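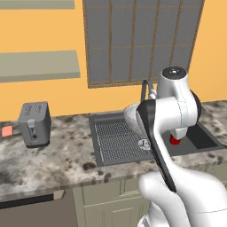
The arm at the sink in our club's simulated kitchen. Toaster's at the far end!

Print this page | E-mail this page

What a Robot Club Taught Me About Setting Up My Own Kitchen

I help out with the Zonance club two evenings a week at the Carrasco Street library, and if you'd told me last fall that teenagers with laptops would change where I keep my colander, I'd have laughed. But they did, and I've been meaning to write this up for the tips page ever since.

The club is entering the kitchen challenge at the Rinness student meet in April. The whole thing is done on the computer. The kids get a pretend kitchen and a pretend arm, and they write the program that gets the arm to do a chore in it. Pick this up, put that over there, and don't smack the faucet on the way. The faucet gets smacked a lot. I'm the grown-up who knows how dishes work, so my job is mostly to sit there and answer questions like "why would you put that there?" (I often didn't have a good answer, and that's how the rest of this page came about.)

CLEAR THE LANDING SPOT FIRST

This was the first thing the kids worked out and it's the one I use every single day. Before the arm picks anything up, the program has to know where it's going to be put down. If you skip that, the arm grabs the thing and then just hangs there holding it. Well, that's me with a hot casserole! I've stood in the middle of my kitchen with oven mitts on, hunting for a bare patch of counter, more times than I want to admit. Now the trivet goes down before the oven door opens. Same with draining pasta. Colander in the sink first, then go get the pot.

KEEP A LANE OPEN TO THE SINK

When you watch an arm try to get past a gooseneck faucet you start to notice how much of your own reaching is really going around stuff. I had a soap pump, a sponge dish, a brush in a mug and a little plant all lined up along the front of my sink, and I was lifting every wet plate over them. The soap and the brush moved to the back corner, the plant went to the bathroom, where it's much happier, and the sponge dish is gone. I've had fewer drips down the cabinet doors too.

If you have a tall curved faucet, swing it off to one side before you start loading big pans in. Takes a second. The kids can't swing theirs, and they were pretty jealous when I mentioned it.

USE A RACK IN THE SINK

I always thought the wire racks that sit in the bottom of a sink were fussy. Now I have one, and I like it. Glasses don't knock on the metal and I can set a rinsed head of lettuce on it while I find the spinner. Measure the flat part of the basin floor and leave out the curve up the sides, or you'll end up with a rack that rocks. (I bought the wrong size. Then I bought the right size.) Lift it out every few days and scrub underneath, it gets slimy down there faster than you'd think.

TOASTER AWAY FROM THE WATER

Mine used to live right beside the faucet, and I'm not proud of it. One of our students asked whether she should add a rule to keep the arm from carrying wet things past the toaster, and I went a little red in the face. It's at the other end of the counter now. While you're at it, unplug it and let it cool all the way, then slide out the crumb tray and tip it over the trash. If yours hasn't got a tray, turn it upside down over some newspaper and pat it gently. No knives or forks down the slots, please.

WRITE THE CHORE DOWN AND SEE HOW LONG IT IS

We do this as a warm-up with the new kids. Everybody writes out the steps for putting one cup away, and nobody is allowed to write "put the cup away." The best one so far ran to 20 steps. Then we cross out anything that's only there on account of something being stored in a dumb place.

I did it at home with making coffee and found that I was crossing the kitchen 4 times. Mugs on one side, filters on the other, spoons in a drawer next to the stove for no reason I can remember. I put the lot on one shelf and I get to sit down sooner. Try it with whatever you do half asleep.

MARBLE AND OTHER SPECKLED COUNTERS

A side note, but it came up. Busy counters hide things! Crumbs, clear lids, that one screw. Wipe toward you with the lights low and a flashlight held flat to the surface and you'll see every bit of it. If you've got real marble, stick to dish soap and water and keep vinegar and lemon off it. And if you're working on something with small parts, put a plain dish towel down first. I use a bright one for jar lids and rubber rings at canning time.

IT TAKES A LOT OF TRIES

The club had made almost 300 runs at the sink chore by the time we broke up in January. Some were great, some ended up with the arm folded up in a way I can't describe. They save the bad ones and give them names. I've been a bit kinder to myself about my pie crust this year.

If you're near Dukau and have a kid who likes this sort of thing, we start at 6:30 and there's always room at the table. Grown-ups who cook are very welcome as well, and we could really use somebody who bakes, as the kids want to try an oven door next.

COMMENTS

The trivet one!! My mother used to yell "where's it going?" whenever any of us opened the oven. Same idea, no robot.

Does the flashlight trick work on butcher block? Mine is full of knife marks and I can never tell what's a crumb.

Reply from the author: Yes, but you'll see all the knife marks too. Use a stiff brush along the grain before you wipe.

My son did the cup exercise at breakfast and got stuck on "open the cupboard," which turned into a whole page on hinges. We were late for school.

I keep my sink rack in the dishwasher overnight once a week, saves the scrubbing. Check that yours is stainless first, my old coated one peeled.

Print this page | E-mail this page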